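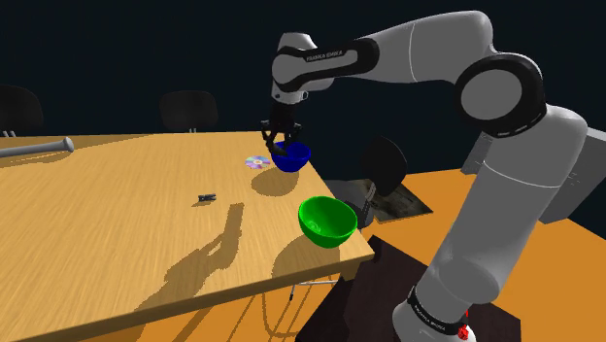
Food & Home Desk

I own too many bowls. My partner would tell you it's a problem, and my partner would be right, but I maintain there are worse things to bring home from an op shop on a rainy arvo (a second-hand accordion, for one, which we also have).

It started with soup. I'd moved into a flat in Trudodthorpe with two forks, a saucepan and one chipped mug, and for most of that winter I ate pumpkin soup out of the mug. Then my neighbour Ayanda Mofokeng handed me a deep blue bowl over the fence, full of lentils, and told me to hang on to it. Reader, I hung on to it! Blue makes nearly any dinner look better. Rice glows in it. Yoghurt looks like something you'd pay extra for. Beetroot is a bit grim, I'll admit, but beetroot can have the white plate.

After that I got curious about why some bowls get used every day and others live at the back of the cupboard with the fondue set. So I went to see Abelardo Guzmán, who throws pots in a tin shed out past the showgrounds and has been at it for 25 years. He put a lump of clay in front of me and laughed for most of the morning. Mine came out looking like an ashtray that had received bad news.

What he cares about is the foot, the little ring underneath. Too narrow and the bowl tips when you go at it with a spoon, too wide and it sits there like a dog's dish. He also reckons the rim should turn out a whisker so your thumb has somewhere to go. I went home and checked every bowl in the house, and blow me down, all my favourites had it.

Colour is a different argument. Baptiste Fleury, who runs the Wosine homewares stall at our Saturday-style market (it moves around, long story), says blue walks off the table while he practically has to beg people to take green. His hand-glazed ones go for 60 dollars and the big servers for 80, and I've stood there more than once doing sums about groceries. Stikelon, the discount barn near the highway, has plain ones for a fraction of that, and I've got a couple of those too. They stack beautifully. Abelardo's don't stack at all, they lean on each other like mates walking home from the pub.

My one firm rule these days is that nothing goes in the cupboard that I wouldn't eat cereal from. It has cost me a very pretty Altıntaş dish with a gold edge that couldn't go in the microwave, now living happily at my sister's with her keys in it.

Ayanda's bowl is still going, by the way. It's got a nick in the rim from the November I dropped a ladle on it, and I had porridge in it this morning, with brown sugar and far too much cream.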